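Too many mugs, and I'm keeping them all

11/06/2020

I've been meaning to sort my mugs out for ages (over 12 years of never throwing one away!) and I finally got going after breakfast.

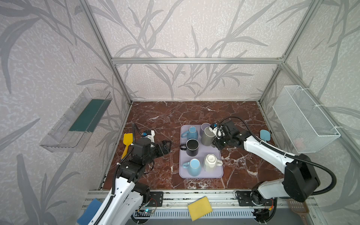 My rule was meant to be one in, one out, but then I found a speckled light-blue one in Eynon for £2 and that was the end of that. I do love a lilac mug too, and a plain black one for proper strong tea. The chipped ones can hold pens – or maybe a little cactus?

Which would you keep?

2 comments
234 shares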